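Frade site, packing bench 4 -- monthly safety check, two-arm cell
Date: 20 August 2018
Checked by: Zulmira Garcia
With: Byung-chul Yang (day shift)

1. Emergency stops, both sides of bench
Pass. Pressed and reset in turn.

2. Mounting plates and bolts
Pass. Right arm retightened in December, no movement found.

3. Cables at wrist and gripper
Comment: the left arm's cable hangs in a long loop. Clip it closer before the next check.

4. Table covering and tape
Comment: tape is torn in places and the paper is creased. Still usable. Replace both together.

5. Loose items on bench
Comment: bits of wire on the paper. Clear at the start of each shift.

6. Operator training
Fail. Two people moved over from hand packing have not done the Pruvska course. They may load the bench with the arms stopped, nothing more. Valter Guerreiro to book places.

7. Staffing and breaks
Comment: one person now minds the bench where there used to be two. Lifting is down, but standing and watching is up. Stool requested. Job rotation every 40 minutes is on the rota -- it is not always kept to.

Bench with a carton beside the grippers, both arms over the table:
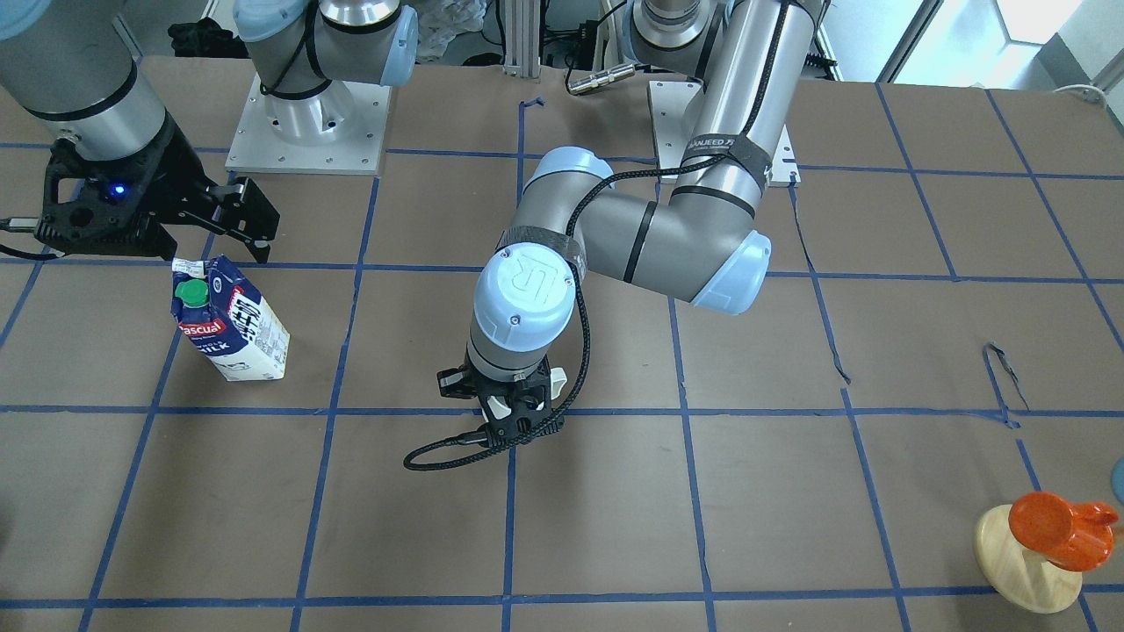 Clementina Henriques asked for it to be noted that the rotation slips when the line is short of people, and that she would sooner go back to lifting for part of the shift than watch the arms for all of it.

8. Fault log
Pass. Last entry is no. 709, closed.

Action on items 3, 6 and 7 before the cell is signed off.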